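Section 4: Teaching the hanging job with the hand grippers

I've run the accessory line at Skuvside long enough to remember when we hung every clip by hand, all shift, and went home with sore thumbs. Since the Setex arms came in, my day looks different. I show the job, the arms learn it, and I deal with whatever they get wrong. It takes some getting used to, so I wrote this section the way I'd explain it to you at the bench!

Before you start

1. Clear the table down to the work surface. Old scuffs and pencil marks are fine.
2. Set the wire stand on its ring base where you can get at it with both grippers (don't stretch, you'll be doing this a while).
3. Put on both grippers and open and close each one a few times.

Note: A session is 40 hangs. After that take a real break. The old hand-packing quota was 190 a shift, and some of us still try to race it. Please don't.

Showing the job

4. Bring the grippers in over the table, one on each side, with the cables hanging clear of your wrists.
5. Go to the stand at an easy pace. Close the fingers gently near the rods and don't lean on them, the stand tips easily.

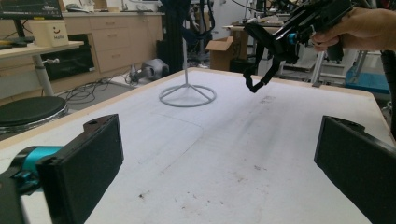
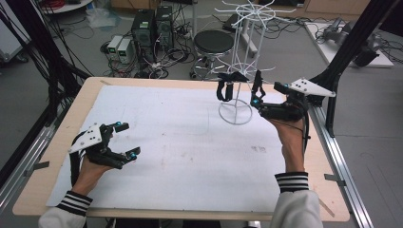 6. Hang the clip on a hook, let go, and back straight out before you swing your hand away.
7. If you fumble, finish the move anyway and mark it as a bad take on the tablet. I used to stop halfway and start over, and it cost me a whole morning in February.

Caution: Never reach into the arm's area with the grippers on. Take them off first, both of them, every time.

What changes for you

You'll hang far fewer clips and do a lot more watching. On our line that meant 2 people per bench moved over to checking and teaching, same pay grade. I miss the chatting a bit, but my thumbs don't miss a thing. If the arms keep dropping one style of clip, write down code 435 on the shift sheet and teach that style again.

Related items
Section 3: Charging and storing the grippers
Section 5: Checking finished stands
Stadport bench layout
Saarela shift sheet, blank copy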